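Judge the Demo by Its Resets

Workik held its open day in September, and the station with the longest line was the one folding boxes. I went because Candela Marín, who runs packaging trials at Flemer, had asked whether two-arm cells were worth a budget request. My answer is that they may be, but an open day is a poor place to find out.

The task is harder than it looks. A die-cut blank has little stiffness until its first panels are up. Paperboard springs back along the crease, and the amount of springback varies with grain direction and humidity. One arm has to hold a panel while the other works the next one, and the order of folds matters. A conventional erecting machine solves this with fixed tooling and does it fast. Change the box and you change the tooling, at a cost that only makes sense on long runs. Flemer's typical order is 4,000 units, and that is the range where a slower, reprogrammable cell could pay.

The visitors mostly watched the fold. I spent two hours watching what came between folds. How was the next blank presented? Who squared it up, and how carefully? A cell that needs its blank placed to within a few millimeters by an engineer has moved the hard part of the job onto the engineer. Gonzalo Campos, who was hosting, answered these questions plainly when asked, but none of the answers were on the display board.

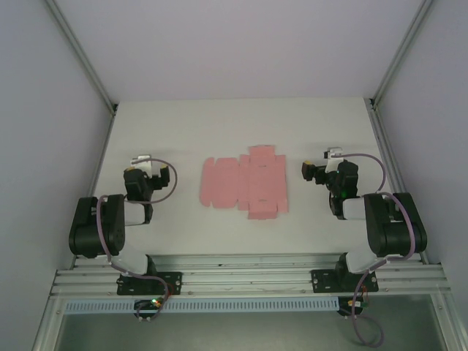 The two-arm cell at the Workik open day, with a blank flat on the table between the grippers.

I would like every public demonstration to post three numbers: attempts, completed boxes, and human interventions. Add the range of starting positions the cell will accept. Rosalía Peñalver of Sivurent objected that visitors would misread a failure rate - some would, I agree. Buyers would not, and buyers are the people these events are meant to reach.

I told Marín to send Workik 4 of her own blanks, creased and stored the way her plant stores them, and to ask for the full log of the run.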